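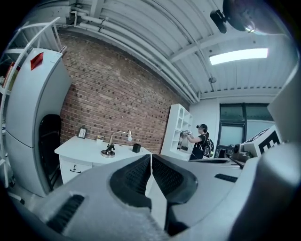 Brodie Partington

2021-11-16

Back on the Climetti wall clock, the one that came down from Raltley wrapped in a doona. Movement stamped 394 on the back plate and nothing else, so I'm calling it that in the book. It had been stopping overnight, always somewhere after the quarter, and I'd more or less made up my mind it was the pallets. Wrong! Well, partly wrong. The pallets are grooved (deep enough to catch a fingernail) but the thing that was stopping it was the minute wheel rubbing on the back of the dial when the hands came round. There's a shiny arc on the dial plate where it's been rubbing for years. I would have found it in five minutes if I'd run it with the dial on in the first place, and instead I had the whole train out on the bench and cleaned every pivot hole with pegwood. They needed it anyway. The stuff that came out of the third wheel hole was like Vegemite.

Pallets: took the grooves down on the stone, then 600 wet and dry on a flat stick, then up through the papers to 3000, keeping the angle by eye and by swearing. Both faces are bright now. I took off more than I wanted to on the exit side, so the escapement needed closing up, and that meant shifting the eccentric bush a hair at a time and trying it, and shifting it back, and trying it again. Drop looks even to me now. It sounds even too, which I trust more.

The mainspring is the original as far as I can tell and I don't love it. It sets badly when you let it out on the table, but it does pull, and a new one from Riedl won't be here before January with the freight the way it is. Cleaned it, oiled it, put it back. If 394 starts losing towards the end of the week then that's where I'd look first, and please don't anybody go fiddling with the pallets again, they've got nothing left to give.

Pendulum next. The suspension spring had a kink in it near the top chop, so out it went and I cut one from the strip in the tin. Without a kink the bob hangs straight and the wobble's gone. I'd been blaming the wobble on the case! The rating nut was seized solid – penetrating oil, a night's sit, gentle heat, then it gave up all at once and I nearly went through the shelf. Thread's fine. I've marked the nut with a dot of white paint so we can see how far it's been turned, one dash on the rod for where it was when it arrived.

Rate so far: gaining. I brought the bob down a full turn before lunch and it was still gaining after, so down again before I went home. It's no use chasing it closer than that until it's been left running for a few days with the door shut. The afternoons are getting warm already and I haven't worked out how much of the gain is me and how much is the weather.

Oil is the other thing. I used the light Stomholm on the train and the heavy one on the barrel arbors, same as last year's carriage clock. The bottle of light has gone a bit yellow. Probably fine? 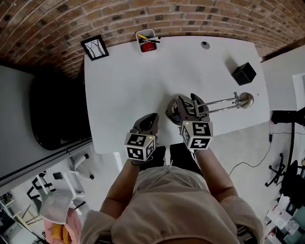

Heidrun Leitner reckons yellow is not fine, and that she'd have tipped the bottle out the minute it changed colour. She also says I've had the bob going the right way but too timidly, and that a steel rod that length wants a bigger bite at the nut before I start worrying about warm afternoons. I said I'd rather creep up on it. She said creeping is how the last one took until Easter.

All right, fair. New bottle ordered, and I'll wipe out the sinks and re-oil when it gets here. The pivots will survive a fortnight on the old stuff.

Still to do: bend the dial feet back so the minute wheel clears properly (I've got it clearing with 2 paper washers at the moment, don't tell anyone), find a screw for the hood that isn't a roofing screw, and ring Raltley to ask which way the key used to go missing, as the one they sent doesn't fit the arbor. Bob is down another turn and a half as of this arvo. Checking against the phone in the morning.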